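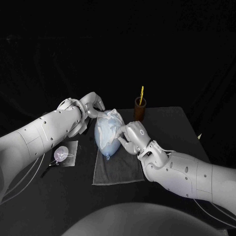 What kind of paper is used to wrap a balloon?

Tissue paper is the usual choice. It is light enough for the balloon to carry, it creases without needing to be scored, and its edges are soft enough to lie against stretched rubber.

Balloon wrapping

Balloon wrapping is the covering of an inflated balloon with thin paper, either as a temporary layer for presentation or as the first stage of a paper shell. The term is also used in the gift trade for the reverse practice, in which a present is placed inside a large clear balloon. The two have little in common beyond the name, and the second is treated under balloon stuffing.

Materials

The balloon is normally a round or pear-shaped latex one, inflated by mouth or hand pump and closed with a knot in the neck. It is filled to somewhat less than its full size. A fully inflated balloon has a tighter skin and a more pointed neck end, and both make the paper harder to settle.

White tissue is sold in flat sheets or folded packs. Because it is translucent, the colour of the balloon shows through a single layer and fades with each further one. Pale balloons give an even tint; dark balloons tend to show every overlap as a line. Coloured tissue may bleed if paste is used. Crêpe paper stretches and follows the curve better, but is heavier. Kitchen foil and stiff gift wrap are seldom used, as their corners can puncture the skin.

Method

In dry wrapping the sheet is often crumpled first and then opened out by hand. The small creases take up the spare paper that a flat sheet would gather into large pleats. The balloon is laid on or under the sheet, with its neck towards the person wrapping, and one hand holds the paper against the rounded end while the other draws the free edge round the side. Pressure is applied with the pads of the fingers. The edges are brought together at the neck and tied below the knot with thread, ribbon or a twist of the paper itself.

The main difficulty is that the balloon moves. It has little weight and a small area of contact with the table, so a pull on one side of the sheet turns it. Holding the paper at two opposite points prevents this. Some workers stand the balloon in a bowl, neck down, though the lower part must then be finished separately.

In pasted wrapping the tissue is torn into strips or squares and laid on with thinned glue or flour paste. Torn edges blend together more smoothly than cut ones. Each layer is left to dry before the next is added. When the shell is firm the balloon is pierced near the neck, let down slowly and drawn out through the opening.

Faults

Common faults include tearing at the fingertips, bunching at the neck, and slackness caused by the balloon shrinking overnight. Latex loses air through its skin, and a dry wrapping put on in the evening may be visibly loose by morning. Pasted shells can buckle inwards for the same reason if the first layer is still damp. A cold room followed by a warm one has the opposite effect and may split the paper along a seam.

Uses

Dry-wrapped balloons are used as table and ceiling decorations. Pasted shells serve as lampshades, bowls, masks and model globes. At the Skolldale paper fair, held each September, 140 wrapped balloons are hung in the main hall; the pattern sheet for them was drawn up by Fathima Kumarasinghe and specifies 13 strips for each balloon, with the neck left bare.

See also: balloon stuffing; crêpe paper; papier mâché; tissue paper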